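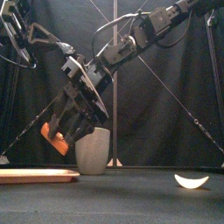

2 min read · 401 words

Thread: Cable loops on a two-arm bench cell, and how often to check the bracing wires
Board: Maintenance and Setup

plollaler
Posted 2021-06-02

Hello all, and sorry in advance for the ramble. We've had our Grollutley cell up since May, two arms over a table with a black curtain behind, and I've taken over looking after it. The arms are fine. What keeps me awake is the cabling. The loops at the joints are generous, which I like, but now and then one brushes the bracket next to it when the wrist tips right over to reach beside a cup. Would you shorten them, or leave well alone?

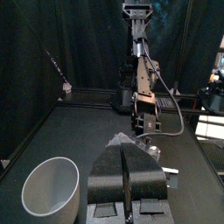 The other thing is the diagonal bracing. I've been going over the turnbuckles every 50 hours of running with a dab of paint across the thread, so I can see if anything has crept. My predecessor never touched them at all and the cell seemed quite happy, so perhaps I'm fussing!

shibata_bench
Leave the loops long, please. I shortened mine on a very similar bench and spent a miserable fortnight chasing an arm that dropped out whenever it stretched to the far corner -- it was the connector being tugged, of course. A bit of soft sleeving where the cable meets the bracket will do you far more good.

lillunia
I'm going to disagree with Shibata, though in a friendly way. Long loops are lovely until one arm hooks the other's, and with two of them sharing a table that day does come. I'd take up a little slack, then walk each joint slowly to both ends of its travel with the power off and a hand under the arm, and see what pulls. If nothing goes tight, you've got it right.

shibata_bench
Fair enough, if it's done that carefully. I wasn't that careful, I'll admit.

lillunia
As for the wires, 50 hours sounds sensible to me. Do both sides in the same sitting, mind, or you end up pulling the posts out of square and then wondering why your taught positions have wandered.

oldspanner
I'd go further and say stop adjusting them at all unless the paint mark has moved. Looking is free, tweaking isn't. And while you're down there, wipe the finger pads, they get grubby and everyone blames the software.

plollaler
Thank you all, this is such a help. I'll sleeve the cables first and do Lillunia's slow walk on both arms before I shorten anything. The turnbuckles get a look and no spanner. Will report back once I've found where I put the sleeving -- it was in the drawer under the kettle last time I saw it.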